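Print this page | E-mail to a friend

Open Day at the Prulivel Energy Supplier, Bosonton

Prulivel sells power and gas to homes and small businesses, and once a year it opens its Bosonton office and the small hydro station behind it. I went on Sunday. Entry was free, but you had to book a slot for the station.

The first stop was the customer floor. Staff had put sample bills on the wall and went through them line by line: the energy itself, the grid charge, the taxes. Most visitors wanted to know why the grid charge differs between two streets in the same town. The answer was that the streets belong to different network areas, and the supplier only passes the charge on. 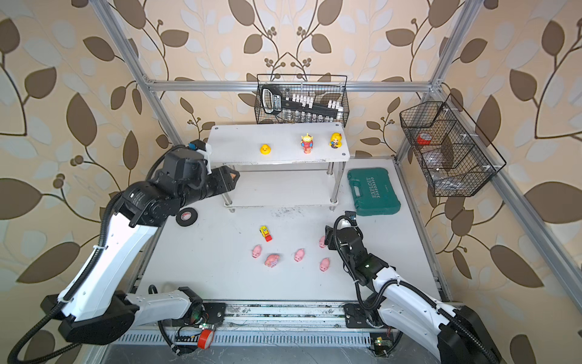
The hydro station

The walk down to the river takes 15 minutes on a gravel path. The station has two turbines, and one was shut down for its yearly check, so we could stand next to it and talk at a normal volume. The other was running. Output at the time of our visit was 317 kilowatts, shown on a panel by the door.

Our guide explained that the station covers only a small part of what Prulivel sells. The rest is bought under contract, mainly from the Mathew wind farm and from a trader called Arkaritz. I asked how long the contracts run and was told it varies.

We also saw the trash rack, where branches and leaves are caught before they reach the turbines. It is cleaned more often in the fall.
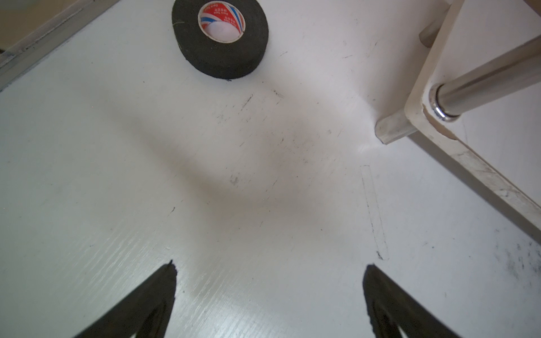 Back at the office there was a short talk on switching suppliers. The main advice was to read the meter on the day of the change and keep a note of it. Heat pump rates came up too, but the new ones won't be out until September and the speaker would not give prices.

Coffee was served in the yard. Parking was tight after lunch, and the bus stop at the main gate is the easier choice. Station slots for the afternoon were full by the time I left.

We use cookies to improve this site. Accept | Settings

Contact | Copyright, all rights reserved | Back to top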